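Home Help Board > Storage and Closets

Closet under the stairs is eating my stuff, where do I even start?

Posted by Heather MacLeish
Oct 29, 2022

Hi all, long-time reader, first time asking. We moved into a split-level in February and I got very excited about the closet under the stairs (I grew up in apartments, a closet with its own light felt like winning something!). Since then it has turned into the place where things go in and don't come out.

The closet is 104 inches long and 37 inches wide, and the ceiling comes down with the stairs so at the far end I'm on my knees. The door is on the short wall at the tall end. So anything at the back means moving everything in front of it, and of course the thing I want is always at the back. Last weekend it was the extension cord. I bought a new extension cord.

What's in there now: winter coats, camping gear, wrapping paper, a vacuum, two folding chairs, paint from the previous owners, my husband's hockey bag, and a lot of cardboard boxes that still say KITCHEN on them and don't have kitchen things in them anymore.

I was planning to go out and buy a bunch of matching bins and just stack them along one side. My sister says shelves. My husband says "throw it all out," but he does not mean the hockey bag. Budget isn't huge. We own the place so I can put screws in the wall. What would you do? And if it's bins, what kind? There are so many and they all look the same to me.

Madalena Calado

Oh I feel this one. Mine is shorter than yours but same deal, door on the tall end, and I fought with it for years before it got livable.

Please don't buy the bins first. I did, I came home with a whole cartful because they were on sale, and they were too tall for the low half and too long to turn sideways in the doorway. They're in the garage now holding soccer stuff. Take everything out (pick a dry day and use the yard or the living room floor), then sweep, then sit inside the empty closet for a minute with the door open and look at where your arms reach. That's your good space. Everything else is for things you touch once a year.

What I ended up with is one long wall of shallow shelves, and a walking strip all the way to the back. You have 37 inches, so if the shelves are a foot deep you still have room to walk or crawl. It looks like you're wasting the floor but you're not, you're buying yourself a path. Shelves get lower as the ceiling does. At the very back I've got Christmas, the tent, and a box of baby clothes I'm not ready to talk about.

On what kind of bins. Look at the shape from the side before you look at anything else. A lot of them slope inward toward the bottom. That's great when they're empty because they nest inside each other, but when they're full you get less room than the top makes you think, and a row of them on a shelf leaves a gap between every pair down at the bottom. For soft things like coats and sleeping bags I don't care one bit. For books, board games, paint cans, anything with square corners, get the straight-sided kind.

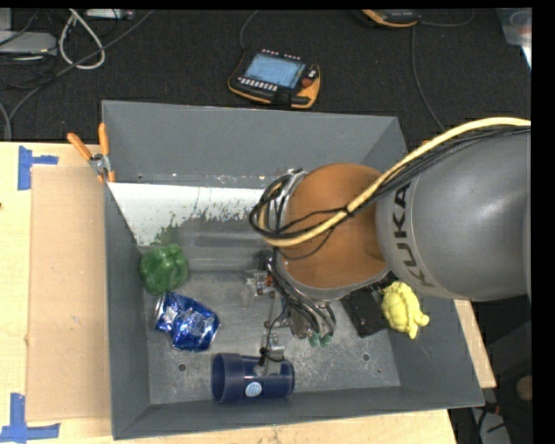

Large gray bin with sloping walls.

And measure the outside at the rim, where it's widest. The size on the sticker is often the inside, or it's in gallons, and I can't picture a gallon of mittens. Lids too – some lids stick out past the handles and that extra inch is what stops you from fitting the last one on the shelf. Ask me how I know.

Labels on the short end that faces you, not on the lid. I use masking tape and a marker because I change my mind a lot. I tried the cute chalkboard ones and they rubbed off on my sleeve.

Coats should get out of there if you can manage it. A few hooks on the tall wall right inside the door for the ones you wear this month, and the rest can go in a bedroom closet. The vacuum goes just inside the door too or you'll stop vacuuming (I did).

Fitzgerald Esposito

shelves. throw out the paint

Arnaldo Vilela

Mostly agree with Madalena but I want to put in a word for drawers on wheels, especially with the door where yours is. My brother-in-law and I built a low rolling cart out of scrap wood for the crawl-in end of my mother's closet. It's just a flat board with a lip around it, 4 casters and a rope handle. You pull the rope and the back of the closet comes to you. She's not going in there on her knees and she shouldn't have to. If you keep the floor clear like Madalena says, the path is already there for it to roll down. Use fixed wheels on the back end and swivel ones on the front, otherwise it wanders into the wall and takes the paint off.

I'd put the camping gear on that since it's heavy and you want it all at once anyway. Hockey bag too, but air it out first, and I mean outside, for a whole afternoon. A closet like that has no air moving and the coats will pick it up. Been there.

About the paint, before you throw it out open each can. If any of it matches a wall you still have, pour some into a small jar, write the room on it, and let the big can go. Your town probably has a drop-off day. Ours won't take liquid paint in the regular trash, you have to let it dry up with cat litter first, so check what yours says.

One more thing, check the wall before you hang shelves. One side is usually the stair side and there may not be studs where you expect them. Knock along it or get a cheap stud finder. I put 5 brackets up on the wrong spacing once and the whole shelf came down on a Sunday night with my father's record collection on it. Two were cracked, and they were the ones he liked.

Wrapping paper can stand upright in a tall laundry hamper, or go flat along the top shelf if you have the length, and you sure do.

Heather MacLeish

Thank you both!! (And Fitzgerald.) I hadn't thought about leaving the floor empty at all, I was trying to fill every inch. Going to empty it out tomorrow if it doesn't rain. Arnaldo, how high is the lip on your cart? I want to make sure the cooler doesn't slide off when I yank it.

Arnaldo Vilela

Couple of inches is plenty. Don't yank it though.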